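Brokley plans to buy more hand-held grippers

The Brokley workshop will ask for a larger equipment budget in August, after the first pairs of hand-held grippers went into daily use for table setting and clearing. Liliana Marras, who prepares the purchase plan, wants to order 4 more pairs from the supplier Guvov, together with spare finger pads and cables.

"The gripper is the small part of the price," she said. "We also pay for mounts, for storage and for the hours of the people who hold them."
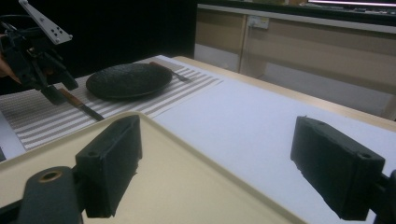 Table work with two grippers, with a tray, plate and cutlery.

According to the plan, each new pair should give 80 hours of work before its first full service. A set of replacement pads costs 31 dollars, and the workshop has put 700 dollars aside for pads and screws only. Nipon Saithong, from the technical side, asked that the order include one type of mount, so the parts can be changed between tables.

An offer from a second supplier, Brutia, is still being studied. Its grippers are lighter, but the delivery time is longer. The centre will publish its choice when both offers have been compared.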